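Kids' Corner > Everyday Things Explained
Reading time: 6 minutes

How Does a Makeup Brush Work, and Where Should It Live?

Maybe you have a makeup brush at home that belongs to a grown-up. Maybe you have used one for a school play or for face painting at a fair. A makeup brush looks simple, but each part of it has a job.

A brush has three parts. The long part that you hold is the handle. The soft part at the other end is called the head, and it is made of many thin hairs. The piece in the middle has an odd name. It is called the ferrule, and you say it like "FAIR-ul." The ferrule is usually a metal tube. The hairs go into one end of the tube and the handle goes into the other end. Then the tube is squeezed so that everything stays put. You can find a ferrule on a paintbrush too. If you have a pencil with an eraser, look at the little metal band that holds the eraser on. That band is also a ferrule.

What are the hairs made of?

The hairs of a brush are called bristles. A long time ago, all bristles came from animals. Goats, squirrels, ponies and pigs were some of the animals whose hair was used. Many brushes today have bristles made of nylon or another kind of plastic. The plastic is melted and pushed through tiny holes, a bit like pasta dough going through a pasta machine. It comes out in long threads. The threads are cut to the same length and the tips are made thin so they don't scratch.

Bristles can be almost any color. The color doesn't change how well a brush works.

How does a brush pick up powder?

Face powder is made of very tiny grains. When you touch a brush to the powder, the grains stick to the sides of the bristles and get caught in the small spaces between them. When you sweep the brush over your cheek, the bristles bend. As they bend, they let go of some of the grains. A soft brush lets go of a little at a time, so the color looks even. A stiff brush puts more color in one place.

You can try this with flour. Put a spoonful on a dark plate. Dip a dry paintbrush in it and sweep it across a sheet of black paper. Then do the same thing with your fingertip and see which mark is smoother. Ask before you use the flour, and wipe the table when you finish.

Why are there so many shapes?

Big round heads are for putting powder over the whole face. Small round heads are for cheeks. Flat heads are for eyelids. Some heads are cut at a slant, and these are used for eyebrows. A very thin head with a point can draw a line.

People who paint faces for the theater may carry a whole roll of brushes. In the dressing room at the Gurkix children's theater there is a drawer just for cat whiskers brushes. They are the thinnest ones, and they get lost more than any others.

Where should a brush live?

If brushes are tossed in a bag, the bristles get pushed to one side. After a while they stay bent. The brush also picks up dust and crumbs and bits of old powder from the bottom of the bag.

Many people use an organizer instead. An organizer is a box or a stand with walls inside it. The walls make small spaces called compartments. A brush can stand in one compartment, a lipstick can go in the next, and cotton swabs can go in another. A brush that stands up should have its head at the top and its handle at the bottom. That way nothing presses on the bristles.

Lots of organizers are made of acrylic. Acrylic is a hard, clear plastic. It looks like glass, but it is lighter and does not break as easily. You can see through the walls, so you can find what you want without taking everything out. Acrylic does scratch, though. Clean it with a soft cloth and soapy water, and keep rough sponges away from it.

Some organizers have compartments that are all the same height. Others have steps, with tall compartments and short ones. Long things go in the tall part and short things go in the short part. If you put a short thing in a tall compartment, you have to fish for it.

How to put a brush away

1. Pick it up by the handle. Try not to touch the head, because there is a little oil on everybody's fingers and powder sticks to it in clumps.
2. Tap the handle gently on the side of the sink to knock off the loose powder.
3. Check that the bristles are dry. A wet brush should lie flat on a towel until it has dried.
4. Lower it into its compartment, handle first, and let go when you feel it touch the bottom.

A light-colored table is a good place to sort brushes. Dark handles show up well on it. 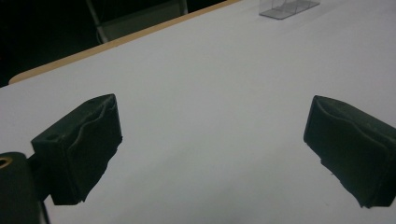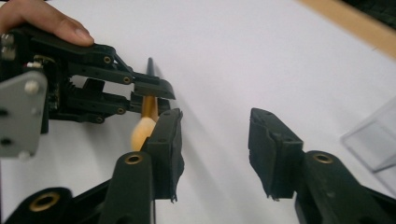 The brush has a rounded head.
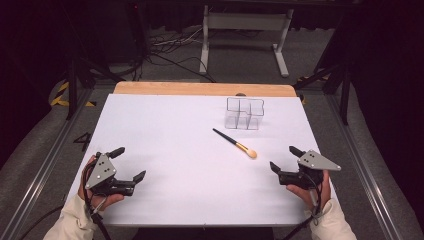

Josiane Chevalier wrote to add that step 3 needs more about washing, and that most brushes are ruined at the sink. Her way is to wet only the tips of the bristles in lukewarm water, rub them in a circle on her palm with a drop of baby shampoo, and rinse with the head pointing down. If water runs up into the ferrule it can loosen the glue inside, and then the bristles start to fall out. She leaves hers on a towel for 24 hours with the heads hanging over the edge of the counter, and she says a hair dryer is a bad idea for plastic bristles. She also asks that children never share brushes used near the eyes, even with a brother or sister, and that a face painting brush be washed before it goes on to the next person.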